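From: Elínborg Thorlacius
To: Devudley Makers and Menders list
Date: 2023-04-10
Subject: Re: Nustthorpe open day, was it worth the train fare?

> Did anyone get to the open day at Nustthorpe? I had a ticket and then
> couldn't get away. I'd like to know three things if somebody has the
> patience. Did they run the two-handed machine live or only show films
> of it? Could you get near it? And is it worth asking them to come to
> us in December, or would it be a sales talk with biscuits?
>
> Also, did they say anything on price? The leaflet was silent.
>
> Nel

Nel,

Yes, I went, and I stayed until they started stacking the chairs. I'll take your questions in order and then add a few things of my own.

They ran it live. There were films as well, on a loop in the entrance hall, and you could skip those without loss. The live sessions were 15 minutes each, in a small room off the main corridor, and you had to put your name down at the desk. I got into the second one and then again into the last, when the list had thinned out. The man at the desk told me they had given out 614 badges by the middle of the afternoon, and the corridor felt like it.

You could get fairly near. There was a tape on the floor and we were asked to keep behind it while the arms were powered. Between runs they let us come up one at a time and look at the hands, but no touching. The operator sat to one side and wore gloves for the part where she drove it herself. For the other part she took the gloves off and the Plarine software ran the arms on its own.

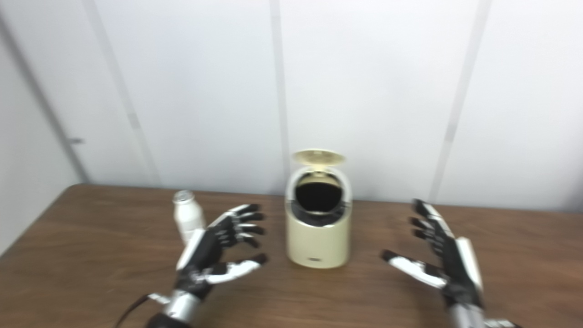
The task was household tidying, and I was glad of it, having sat through enough demonstrations of coloured blocks being stacked. Plarine's view is that a machine meant for people's homes should be tried on the things people have in them, so there was no special tray and no foam cut-outs to hold anything in place. The bin was an ordinary cream one standing on a bare wooden table with its lid flipped open, and there was a small white bottle with a silver cap over to the left of it. The hands start on either side of the bin with the palms facing in and the thumbs held out low, much as you would if you were going to pick it up yourself. It is a sensible starting position and I noticed they went back to it before each run.

Now for how well it did. In the driven runs it did nearly everything it was asked, slowly. In the runs on its own it was mixed. In my first session it moved the bin along the table and set it down level, then knocked the bottle over while reaching for it and stopped. The operator stood the bottle up again and restarted. In the last session it picked the bottle up cleanly, and there was some applause. It then took so long deciding where to put it that two people left. I don't hold that against it, but anybody expecting something quick should be warned.

What impressed me most was the fingers. They close one after another, and when the first one meets something the rest slow down. I asked whether that was touch sensing or the motors noticing a load, and the answer was the motors. There is a plan for fingertip sensors but they wouldn't put a date on it. I also asked about wear, and was told they change the tendons in the fingers after 800 hours. Somebody behind me said that was poor. I have no idea what is usual, so if anyone on the list works with these things I'd like to hear.

On training, they said the tidying task had needed 1,000 driven runs before it was worth letting the software try alone. A good part of that was done by students from the town, who were paid. One of them was there and was more use to talk to than the people in lanyards. She said the worst part of the job is your shoulders, and that lids are harder than they look.

Price: nothing. I asked twice, and both times was told that it depends on the arrangement – make of that what you like.

As for December, I think we should ask, with conditions. The talk in the main hall was a sales talk, and a long one. The small room was the good part. If they would bring the hands and a table and leave the slides at home, I'd book them tomorrow. They need a firm table, a plain background behind it and two sockets on separate circuits. Our back room would do for the first two. I'm not sure about the sockets and somebody ought to look at the fuse board before we write to them.

One practical note for anyone going to the next one: the car park fills early and the bus from the station stops on the wrong side of the dual carriageway. Take the footbridge. The tea was free and there was enough of it.

I have the leaflet with the contact address on it and can bring it to the next meeting, or post it to you, Nel, if you'd rather write to them yourself.

Elínborg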